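Wanted: a few evening readers and menders for the Mavbridge study room

Hello! I'm Hằng Phan, and I look after the study room above the old bakery in Mavbridge. If you've walked past at seven in the evening and wondered why the upstairs windows are all lit, that's us. We're open to anyone who needs a quiet place to work after school or after a shift, and I'm looking for people to join me from May.

I should say straight off that this is mostly a sitting-and-being-friendly sort of job. People come in with college essays, driving theory books, tax forms, a letter from the landlord they can't make head or tail of. Last winter I had a lad who was learning Portuguese for a girl in Porto (they're still together, I'm told) and a grandmother redoing her maths from the beginning. You don't need to know the answers. You need to be happy to read a page with somebody and say "I don't get that bit either, let's look it up".

What you'd be doing

You'd come for one evening a week, from 5.30 until we lock up at 9. The first half hour is putting the room straight: chairs out, heating on, desks wiped, lamps dusted, kettle filled. Then the doors open and it gets busy until half seven or so, and after that it goes lovely and quiet and you can get on with your own book between questions.
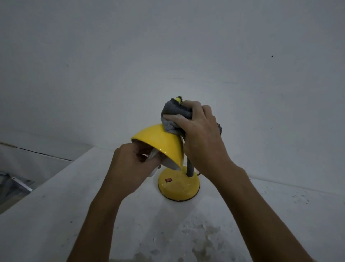
There are two paid posts and a handful of unpaid places. The paid ones are for evening leads, who hold a key, do the sign-in sheet and ring me if the boiler sulks. Each lead gets 700 pounds for the term, paid in two halves, and a term is 14 weeks. I know that isn't a fortune! It's what we have, and I'd sooner put the figure here than make you ask. Unpaid helpers get their bus fare back and as much tea as they can drink.

Who I'd love to hear from

Anyone over 18, really. Patience counts for more than certificates. I'd be especially pleased to meet somebody who is comfortable with numbers, as I'm hopeless past long division, and somebody who speaks Vietnamese, Polish or Uzbek - we've a family from Nukus who come nearly every week and the children are doing all the translating at the moment, poor things.

It would also help if you're handy. Things in a shared room wear out, and I like to look after what we've got before buying more. Plugs, wobbly chair legs, a book with its spine gone, that sort of thing. I can show you the glue cupboard.

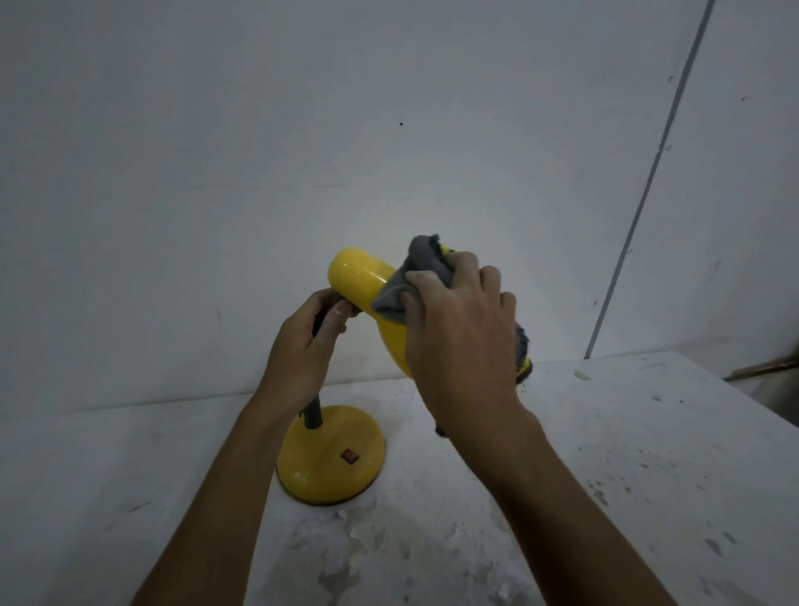 Giving a desk lamp a good wipe.

The bits you'll want to know

You'll need two references and the usual background check, and I sort out the form and the fee. There's an induction of 3 hours, all in one go, with sandwiches. The room is up one flight of stairs and I'm sorry to say there's no lift yet, but the Drakelitz library runs a ground-floor evening much like ours and I'll happily pass your name over if that suits you better.

How to apply

No long forms. Write me a page, or half a page, telling me who you are, which evenings you could do and the last thing you taught yourself. Put it through the door marked Study Room on Ye Street or hand it in at the bakery counter downstairs, where they'll keep it behind the till for me. Please add a phone number, as my handwriting is dreadful and I'd much prefer to ring you for a chat.

If you're not sure, come up any evening we're open and have a look round first. Ask for Hằng, and mind the top step.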